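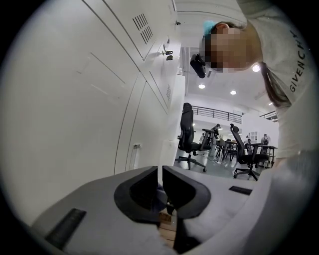
Armarios metálicos blancos, de los altos. Abro hilo sobre partituras viejas 🧵

Llevo desde julio metida en el archivo de la banda de música de Sestell y necesito contárselo a alguien que no sea mi familia, que ya me cambia de tema en cuanto digo "papeles de clarinete".

Para quien no haya tocado nunca en una banda: una obra son un montón de hojas sueltas. El guion del director por un lado y luego un papel por instrumento, con sus primeros, segundos y terceros. Si falta el de bombardino, tienes una obra coja hasta que alguien lo copia o lo encuentra.

Y las hojas sueltas viajan. Se van a casa en una funda de trompeta, pasan allí ocho años y vuelven con una lista de la compra por detrás (he encontrado la misma lista en dos pasodobles distintos: lejía, huevos, pilas gordas).

El inventario anterior era una libreta de tapas verdes con 561 obras apuntadas a boli. Preciosa letra, cero orden. Las marchas de procesión iban por la M de marcha o por la P de procesión según el día que tuviera quien escribía.

En la base de datos nueva voy por 1786 fichas. ¡Y me quedan las zarzuelas! Ojo, cada ficha es una edición, y hay valses de los que tenemos tres versiones, cada una en un tono. Alguna sesuda decisión habría detrás, digo yo.

Preguntáis mucho por el programa. Probé 2 antes de quedarme con Drostero, que es feo como él solo pero me deja buscar por instrumento que falta. El otro era monísimo y se empeñaba en que toda obra tuviera "artista" y "álbum". Pues no, hijo, esto es una jota.

Lo que apunto de cada obra, por si a alguna banda le sirve: título tal cual viene en la portada, título por el que la conoce todo el mundo (casi nunca coinciden), autor, arreglista, género, papeles que hay, papeles que faltan, estado del papel y caja.

El campo del título popular me ha salvado la vida. Aquí hay una marcha que todos llaman "la de las escaleras" porque se toca subiendo a la ermita. En la portada pone otra cosa larguísima en latín. Tardé una tarde entera en atar cabos.

Cosas que he aprendido a base de cargarme hojas: fuera clips, fuera gomas. La goma vieja se funde con el papel y te llevas media introducción al tirar. Y el celo amarillento no lo toquéis, de verdad, que os veo venir.

Para las carpetas estoy usando unas de cartulina sin ácido de Okonkwo. Son caras, lo sé. He hecho trampa: las buenas para los manuscritos y las normalitas para lo impreso, que si se estropea se puede volver a pedir.

Ah, los manuscritos. Hay copistas a los que ya reconozco por la clave de sol. Uno la hace tumbada, como con sueño. Otro dibujaba una florecita cada vez que el músico tenía más de veinte compases de espera. Los papeles de platillos parecen un jardín 🌼

Y las notas al margen, que me las leo todas y por eso no avanzo. "Aquí mirar al maestro." "Aquí NO mirar al maestro." "Calor horrible." "Repetir si llueve." ¿¿Repetir si llueve?? Si alguien de una banda sabe qué significa, que me escriba.

Estas notas las copio en la ficha, en observaciones. Me han dicho que es perder el tiempo. A mí me parece lo mejor del archivo, así que seguirán entrando.

Con la banda de Corevdale hemos empezado a pasarnos papeles que faltan. Ellos tenían nuestro fliscorno segundo de una fantasía, con nuestro sello y todo. Nosotros teníamos 3 cosas suyas, también selladas. Nos hemos perdonado mutuamente.

Sobre escanear: sí, pero después. Primero saber qué hay. Me enseñaron una carpeta de escaneos de hace tiempo con archivos llamados "nuevo", "nuevo bueno" y "nuevo bueno este sí". Eran todos el mismo papel de requinto, y torcido.

Para los derechos no me preguntéis a mí, que eso lo lleva otra gente y yo me pongo nerviosa. Solo marco en la ficha si hay editorial en la portada y cuál.

Mañana sigo con las zarzuelas. Si tenéis en casa una funda vieja de instrumento, mirad en el bolsillo de fuera, por favor, que me falta el oboe de medio archivo.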